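Subject: Re: [lowflow] leak testing with dye tabs, and a flapper question
From: Paweena Tanasarn
To: lowflow list 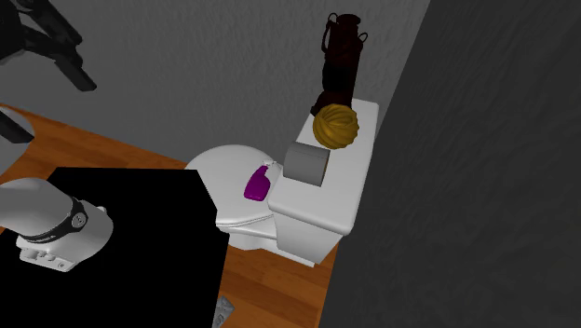 Bathroom corner, lid down, spray bottle lying on the right side of the lid.

Hi all,

Catching up on the list after a week away and I was so happy to see this thread still going! I want to answer the flapper question first and then tell you what we found on Meesuk Street, which I've been itching to write up.

On Wednesday, Vonstead wrote:

> We did the dye test on both toilets last weekend. The upstairs one was
> clean after fifteen minutes. The downstairs one had color in the bowl
> almost right away, so I bought a new flapper and put it in, and it
> STILL leaks. Same color, same speed. Is it worth trying a second
> flapper or am I looking at a whole new valve? The house is from the
> eighties and I think the toilet is too. I'd like to keep it if I can.
>
> Also, does anyone know if food coloring works as well as the tablets?
> The hardware store only had one packet left.

Keep it! Please don't give up on it yet. A new flapper that leaks just like the old one nearly always means the seat underneath is the problem. I don't mean the seat you sit on, I mean the ring at the bottom of the tank that the flapper drops onto. Forty years of hard water leaves a crust on it, and it can be so thin you'd never see it. Turn off the supply, flush, sponge out what's left, and run a fingertip all the way around the rim. If you feel grit or a little ridge, that's your leak.

For cleaning it I use a plain nylon scrubbing pad and white vinegar. Soak a rag in the vinegar, lay it over the ring, go have lunch, come back and scrub. No steel wool, no sandpaper on a plastic ring. On a brass one you can be a bit bolder, but go gently anyhow. I did my own mother's this way and it has held for two winters.

Then look at the chain. If it's too short it holds the flapper up by a hair, and if it's too long the slack can get caught underneath. Half an inch of slack is what I go for. This is such a silly little thing and I have missed it myself more than once, crouched there with a flashlight in my teeth.

If the ring feels smooth and the chain is fine and you still get color in the bowl, check that you bought the right size. Older tanks mostly take the 2 inch, and a lot of what's on the shelf now is the 3. Somebody on this list (Stoditberg, I think?) drove back to the store over exactly this.

And yes, food coloring works great. Ten drops or so, dark blue or red, stir it once, don't flush. The tablets are just tidier. Do flush right after you've had your look, though, and don't leave red sitting in there overnight. I have a faint pink line in my own tank as a souvenir.

One more thing to check while the lid's off is the overflow tube. If the water level is up at the top of the tube, it's spilling over all day long and no flapper in the world will fix that. Lower the float until the water sits an inch below. You can hear this one if the house is quiet, a kind of thin hiss.

OK, Meesuk Street! For those who joined after June, we offered free dye testing to the whole block, all 100 households, and people said yes in numbers I did not expect. We went around in pairs with a bag of tablets and a kitchen timer. The best part was how much people wanted to talk — about their water bills, about a pipe their uncle put in, about the creek. I came home hoarse every evening.

The lady at the corner had been told by two different people that her high bill must be the garden. She'd stopped watering her tomatoes! It was the toilet in the back hall, which hardly anyone uses, running quietly day and night. We went through her bills together, and one of them said 3185 gallons more than the same month the year before. She replaced the fill valve herself with a neighbor reading the directions out loud, and she's watering the tomatoes again. I got a bag of them. They were wonderful.

What I'd do differently next time:

Leave a paper slip with the result on it. We told people out loud and half of them had forgotten by the weekend which bathroom it was.

Ask about the bathroom nobody uses. Guest baths, basement baths, the one in the garage. They leak the longest.

Bring extra washers and a towel. I kept borrowing towels, which is no way to treat your hosts.

Start later in the day. Nine in the morning is a bad hour to ask a family of five to stay out of the bathroom for fifteen minutes.

Vunell asked off-list whether we could do the same on the east side, and I'd love that. I still have most of a box of tablets. We'd want a few more people who don't mind knocking on doors. You don't need to know any plumbing at all, you just need to be able to read a timer and say hello. I can show anyone the rest in ten minutes at my kitchen sink (well, bathroom).

If you've got a shower head or outdoor faucet story, start a new thread for it so it doesn't get buried under all this toilet talk. I want to read them. I've been measuring my own shower with a bucket and I have questions about the pressure upstairs.

Vonstead, write back when you've felt around that ring and tell us what you found! If it's brass I'm a little jealous.

Paweena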